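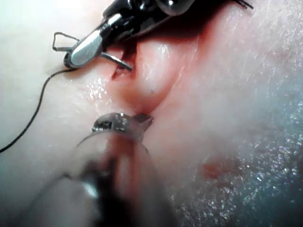
Eulalia Pereyra asked in June whether the suturing practice we are paying for teaches anyone to close a wound, or only to get a needle through a soft surface. I still can't give her a full answer, and I would be wary of any report that did.

Progress report to Brarent, Collance suturing course
Reading time: 2 minutes

Eleven trainees have started the course. Five have finished the needle-driving block and four have moved on to knots. The plan had everyone on knots by now, so we are behind, and I don't think the missed sessions explain all of it.

Driving the needle is going reasonably well. Trainees come in at a better angle than they did in June and fewer of them drag the thread sideways through the bite. Knots are another matter. Tension is uneven, and two people with good scores left gaps I could see from across the room. The score sheet rewards speed too heavily. Berkay Karabulut disagrees and says the slow ones improve once they are timed. He may be right, but his evidence is one afternoon.

I am also not convinced by the Bravell practice pads. They tear sooner than the supplier told us they would, and a trainee who pulls too hard learns mainly that the pad is cheap. Roughly 5 percent of the budget has gone on replacements.

Requests for the next period:
- hold the second pad order until we have tried another kind
- let us rescore the knot block with gap and tension counted first
- no new trainees before the present group is through

Spending is otherwise within plan.

Last updated: Wednesday, December 16, 2020

Recent items
Collance: notes on thread and needle stock
Bravell pads: first impressions
Scoring the knot block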